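Search this blog Go

Filed under: MMOs, short posts

Back in Wellora after most of a year away. My ranger was standing right where I left her, outside the bank in Nerkby, with a bag full of holiday candy.

Did the Flillarora quest line tonight. You spend 52 quests helping the river clans get their queen back, and then she burns the mill.

I had the choice to leave her in the cell. I read the dialog twice and still let her out. The other option was siding with Malý, who had already poisoned my horse.

Reward was 419 gold and a hat. The hat is worse than the one I had in February.
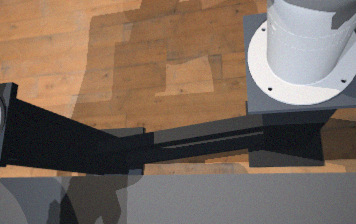
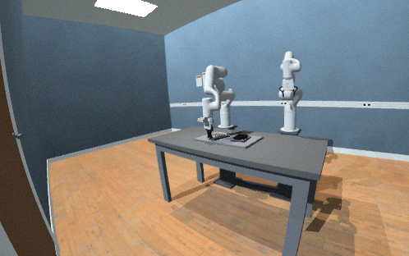

Hit level 80 on the turn-in, so at least that's done. The next part wants around 1000 reputation with the clans, and they are not happy with me about the mill.

Hae-won Cheon says you can skip the reputation if you do the ferry quests first. I had already dropped the ferry quests. Trying to find out if the old man on the dock will give them back.

He will. It costs a fish.

Recent posts
Which ranger pet to keep
Bank space, again
Nerkby fishing spots
The desert zone is too big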